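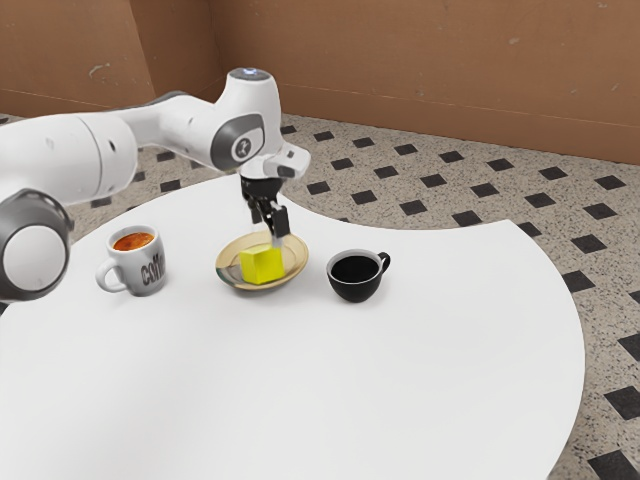 Tabletop automation at Brallwood

Tabletop automation at Brallwood is the use of a single robotic arm with a parallel gripper for light handling work in the staff canteen of the Brallwood site. It is operated by Plorex and planned in a simulator named Nustow.

Task

The arm works over a round white table. In the rendered layout, a yellow cube rests in a shallow dish with a gold-tinted rim, between a white mug and a black cup, both filled. The two narrow fingers point straight down and reach the upper back edge of the cube. The cube is the standard test object - handling of real portions uses the same grip height.

Effects on staff

Before the change, counter work was split among 11 employees. Three were retrained as cell operators, who load items, clear faults and approve new motion paths. The others kept their posts, with less repetitive lifting and more time on stock and cleaning. Operators reported that waiting for the arm to finish a cycle was the main new burden, and shift breaks were moved in October to match.

Testing

Each new path is run 1,000 times in Nustow before release. The first path for the Atanasov counter was withdrawn after 710 runs - the wrist passed too close to a cup handle.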